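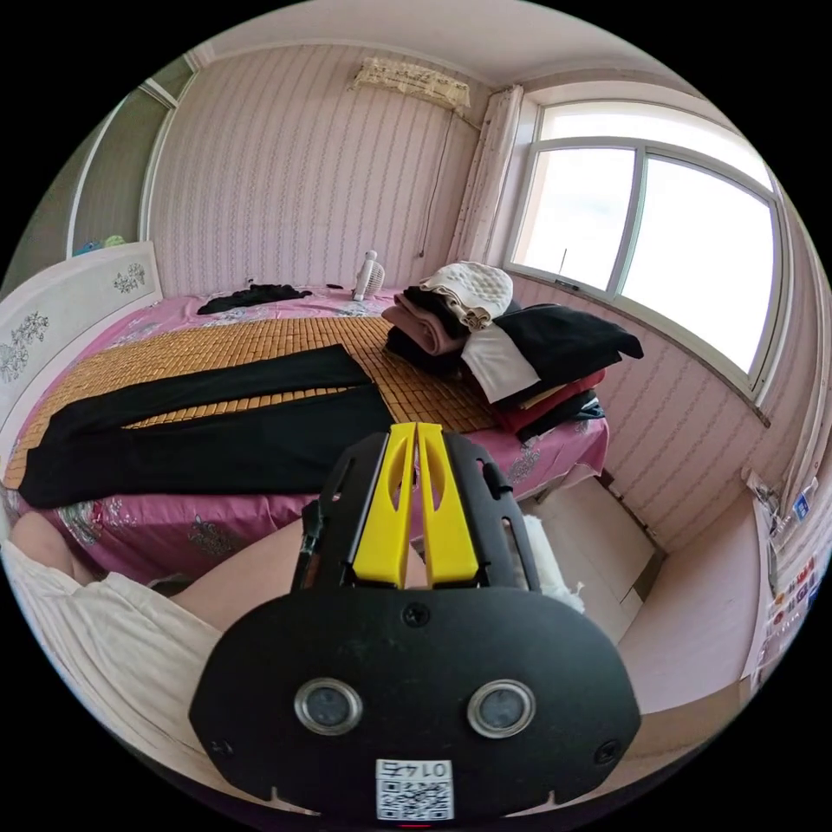 Subject: Re: [trendwood-walkers] Clillermont to Punatard, which way round?

On 21/07/2020, a list member wrote:

> Hello all. I've been reading the list for a year or so and this is
> my first post. I'm hoping to walk the old drove road from Clillermont
> to Punatard in August and can't decide which end to start from. The
> guide says west to east but doesn't say why. I'm a steady walker, not
> a fast one, and I'd like a proper bed each night if I can get one.
>
> Also, is the ford below the mill passable in summer, and do I need to
> carry much food? The map I have is old and shows shops in places where
> I suspect there aren't any now.
>
> Thanks in advance for any help.

Welcome, and what a walk to pick for your first post! I've done it twice, once each way, and I'd go again tomorrow if my boots were dry.

Start at Punatard. I know that goes against the guide, and I expect I'll get a few replies telling me off, but walking east to west you get the long climb over with on fresh legs and then the whole middle section tips gently downhill in front of you. The morning sun is behind you too, so you can see where you're going — going the other way I spent three mornings squinting at waymarks and missed the turn by the sheepfold completely. (It's the second gate, not the first. The first one has the better path, which is how it catches everyone.)

The one thing you lose is the arrival. Coming down into Punatard in the evening, with the whole valley opening up under you, is lovely, and Clillermont is a bit of a plod at the end through the back of the cattle market. There's a very good bakery on the corner after the market though, and I forgave it everything.

The ford: yes, in a normal August. I crossed it below the knee both times. If there's been heavy rain up on the tops, go round by the road bridge, it adds an hour and it's dull but there are blackberries. Don't try the stepping stones just upstream. Two are missing in the middle and the rest are like glass.

On beds, you'll be fine so long as you ring ahead. The Vukadinović guesthouse is the one I'd build the whole trip around. It's right on the path at the end of the second stage, it's got deep baths and heavy blankets, and they do a bean soup with smoked paprika that I have tried to make at home more times than I'd like to admit. Mine comes out brown and theirs comes out red. They don't answer email, so phone, and try after supper. Ask for a room at the back if you're a light sleeper, as the front ones look over the yard and the cockerel starts early.

After that there's a gap. The inn at the crossroads has shut and I don't think it's coming back, so stage three is now a long one unless you drop down to the village and take the hostel. The hostel is basic but very friendly, and you can wash things and hang them in the orchard. Take the 128 bus back up to the path in the morning if you don't fancy the hill twice. It runs on school holidays as well, whatever the board at the stop says.

Your map is right to worry you about shops. Carry two days' food from the start, then top up in the village. There is water at the chapel (round the back, a tap with a wooden handle) and again at the mill. Nothing at all between the mill and the high pasture, and that stretch is open to the sun, so fill everything you've got.

Do leave time for the hay meadows after the chapel. I'd planned to march straight through and ended up lying on my back in them for half the afternoon listening to the larks! They may be cut by the time you get there, but the banks along the track are left long and they were thick with butterflies last time, mostly blues and a few big orange things that wouldn't sit still for me.

Boots or trail shoes? I know you didn't ask, but it always comes up on here. I wore shoes the second time and was much happier, apart from the bog.

I've got a hand-drawn sketch of the sheepfold turn and the village detour that I can scan and send you off-list. And please write it up for us when you're home, especially if you find out what's happened to the crossroads inn. Does anyone else have newer news of the high pasture fence? Last I heard they were putting a stile in where the gate used to be.

Happy planning!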